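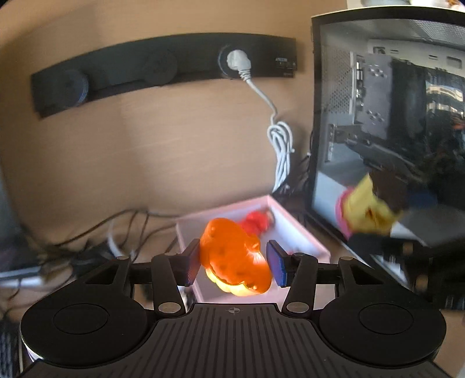 Figure 1. Objet orange à surface bosselée, devant une boîte blanche à bords bas.

Perception de la rugosité et estimation du poids : rapport de projet
Si-woo Yeon, Hwa-young Han
Encadrement : Fionnuala Brophy

1. Objet de l'étude
Le projet porte sur l'influence de la texture visible dans le jugement de poids. L'hypothèse retenue est qu'une surface irrégulière conduit à surestimer la masse d'un objet de volume constant.

2. Protocole
Les essais ont eu lieu en janvier dans la salle Dendley. L'échantillon comprend 42 étudiants de première année, répartis en deux groupes. Chaque participant a classé 12 photographies d'objets courants, puis attribué à chacune une masse en grammes. Aucune manipulation n'était autorisée. Le temps de réponse était limité à 17 secondes par vue.

3. Résultats
Les surfaces granuleuses ont reçu des estimations plus élevées que les surfaces lisses dans les deux groupes. L'écart diminue pour les teintes claires. La couleur n'ayant pas été contrôlée séparément, son effet propre reste indéterminé.

4. Limites
L'éclairage variait d'une vue à l'autre. Deux questionnaires incomplets ont été conservés pour le classement et écartés du calcul des masses moyennes. Le tableau des réponses brutes figure en annexe B.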